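16/11/2023

I have never trusted a tidy desk. My old boss Reinaldo Brandão kept his bare apart from one pen, and he still lost more paperwork than the rest of us put together. So when my brother-in-law Idris sent me a link to yet another "reset your workspace" plan, this one from a site called Pisteo, I read it with one eyebrow up.

The plan runs for 22 days. You clear everything off, wipe the surface down, and only let things back if they "earn their place". There is also a paid version at £9 a month, which I did not buy – I can be told to dust for free.

Still, I gave it a go in October. The wiping I can't argue with. A purple cloth does the job as well as the £22 set from Statberg they keep pushing, and mine has been through the machine more times than I care to think about. The lamp stayed, obviously. The plan says lamps are "visual weight". I say it gets dark at half past four.

They are also against fake flowers, on the grounds that they gather dust. So do real ones, and then they die as well. The pink ones stayed.
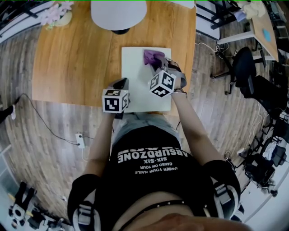
*Table with big white paper, purple cloth, lamp and the contested flowers.*

The large sheet of paper is the one idea I might keep. You put it down in the middle and do your messy jobs on top of it, then fold the lot up and bin it. I'm not convinced it saves any time over a quick wipe, and it does seem a waste of paper. Idris swears by it, but then Idris also swears by standing desks, and he sits down at his.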